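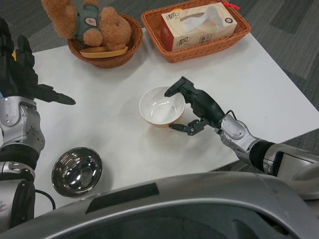

A small white bowl on a white table.

I have fallen hard for congee, and I need to talk about it!

It started in August, which is a ridiculous month to get hooked on hot rice porridge. I had a bad stomach and a bag of jasmine rice that I'd been ignoring, and I remembered a place called Kuo, where I once had a bowl of the stuff with ginger and scallions on top. So I threw a handful of rice in a pot with way too much water and went to lie down. When I got up it was soup. Another half hour and it was silk.

Since then I've made it almost every week, and I've gotten opinionated. The ratio I like is one cup of rice to ten cups of water if I'm sick, and closer to eight if it's dinner. Rinse the rice, drain it well, then freeze it overnight in a flat bag. I know that sounds fussy, but the grains crack and fall apart so much faster (you can go from frozen to creamy in under half an hour, and I used to stand there for up to 3 hours with a wooden spoon). Stir it right at the start so nothing sticks, then leave the lid cracked open or you will be cleaning your stove. Ask me how many times I've cleaned my stove.

Salt goes in at the end. White pepper too, and more than you think.

Then the toppings, oh man. My regular bowl is a jammy egg, chili crisp, a few drops of sesame oil and whatever greens are going soft in the drawer. Roasted peanuts are great. Leftover rotisserie chicken is great, and if you simmer the bones in the pot with the rice it's even better. I tried crumbled bacon and maple syrup one morning and loved it, and I'm ready to be yelled at. The only real flop was smoked salmon, which went chalky and made the kitchen smell like a pier.

It also costs next to nothing. A 5 pound bag of rice gets me through a whole lot of breakfasts, and the leftovers thicken up in the fridge into something you can slice. Loosen it with a splash of water or broth and it comes right back.

Next I want to try a millet version, and one with sweet potato cooked down in it until it turns the whole pot orange. I'm also still chasing those fried dough sticks for dipping. My first batch came out like drywall, so if you have a recipe that puffs up properly at home, please leave it in the comments!

Posted 2024-03-08 in Soups and Porridge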